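How Paper Is Made, and Why It Can Hold Water
Feb 11, 2021

Do you have some paper near you now? Maybe it is a book, a drawing, a bus ticket or the box from your breakfast. Take it in your hand and tear a small corner (please, not from the book!). Look at the torn side. Do you see the very small hairs? These hairs are called fibers, and all paper in the world is made from them.

Where do the fibers come from?

Most of the fibers come from trees. A tree looks hard and solid, but inside the wood there are millions of thin, long fibers. They are like very small straws, and when the tree is alive they carry water from the roots up to the leaves. The fibers are stuck together with a kind of natural glue. This glue has a difficult name, lignin. You don't have to remember it, but it is a nice word to say to your grandparents.

To make paper, we must take the fibers out of the wood. First the logs lose their bark in a big turning drum. Then the wood is cut into chips, each one not bigger than a cookie. The chips are cooked in a huge pot with hot water and some strong chemicals, and the glue goes away. What stays in the pot is a brown, wet porridge. We call it pulp.

Paper can also be made from other plants. People have used cotton, straw, hemp and bamboo. The first paper makers lived in China, about 2000 years ago, and they used tree bark, old cloth and even old fishing nets. For a long time the way to make paper was known only in a few countries. It took more than 1000 years until there were paper mills in many parts of Europe.

From porridge to sheet

In the town of Dendaser, where I live, there was a paper mill next to the river for many years. My school class visited it in July, just before the holidays, and I remember the noise and the smell. It smelled like cooked cabbage. We had to wear yellow ear protectors which were too big for all of us.

The machine in the mill was longer than our school. At the beginning of it, the pulp was mixed with so much water that it looked almost like milk. Then this milk was sprayed on a wide net which was moving very fast. The water fell down through the holes of the net and the fibers stayed on top. They were lying in all directions, one over the other, like sticks in a bird's nest.

After the net came the rollers. Heavy rollers pressed out more water. Hot rollers dried the sheet. At the end the paper was rolled up on a roll so big that I could not see over it, and I was not a small child.

Why doesn't the paper fall apart when the water is gone? Here is a surprise. There is not much glue in it. When fibers dry close to each other, they hold on to each other by themselves. Each hold is weak, but there are so many of them that the sheet becomes strong. If you make the paper wet again, the water comes between the fibers and they let go. This is the reason why a wet newspaper breaks so easily.

White paper, brown paper

Pulp is brown at first, like a cardboard box. If the mill wants white paper, the pulp must be washed and bleached. If the paper will be used for boxes and bags, it can stay brown. Brown fibers are often a bit stronger, so it is good for carrying potatoes.

Also the thickness is different. Tissue paper is so thin that light comes through. Drawing paper is thicker, and the thick kind which we use for boxes and cups is called paperboard.

But how can paper hold a drink?

Now you know that water makes paper weak. So how is it possible to drink lemonade from paper?

The secret is a coat. Before the cup is made, the paperboard gets a very thin layer of plastic or wax on one side or on both sides. The layer is thinner than a hair and you can hardly see it. Water can't go through, and the fibers stay dry.

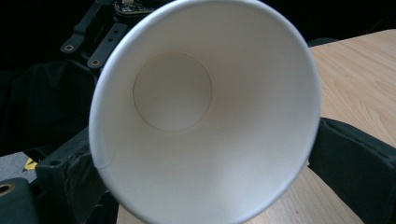

Then the board is cut into two kinds of pieces. One is curved, a little like a smile, and it will be the wall. The other is round and it will be the bottom. A machine bends the wall piece around a form until its two sides lie one over the other, and closes them with heat. The bottom is pushed in and closed with heat too. At last the machine rolls the top of the wall to the outside. This rolled part is called the rim. It makes the cup stiff, and it is also softer for your lips than a cut edge.

The coat has one problem. It makes the cup harder to recycle, as the plastic has to be taken away from the fibers. Some mills can do this and some can't. So please ask at home what the rule is in your town before you throw a paper cup into the box with the newspapers.

Try it yourself: make a sheet of paper

You need an old newspaper, a bowl, warm water, a fork or a mixer, an old kitchen sieve (a flat one is best) and two towels. Ask an adult to help you with the mixer.

Tear the newspaper into pieces as small as your fingernail. Put them in the bowl with warm water and wait for 30 minutes, or longer if you have patience.

Mix until you can't see any pieces. Now you have your own pulp!

Hold the sieve under the pulp and lift it slowly. Let the water run out.

Turn the sieve over on a towel, so the wet sheet falls on it. Put the second towel on top and press hard with your hands.

Take away the top towel and let the sheet dry until tomorrow. Do not try to lift it too early. I did it with my first one and it broke in three parts.

Your paper will be gray, because the black letters of the newspaper are still in it. If you want, put some flower petals or small pieces of colored thread in the pulp before you lift the sieve.

Small words to learn

Fiber: a very thin hair from a plant.
Pulp: fibers mixed with water.
Mill: a factory where paper is made.
Paperboard: thick and stiff paper.
Rim: the top edge of a cup or a bowl.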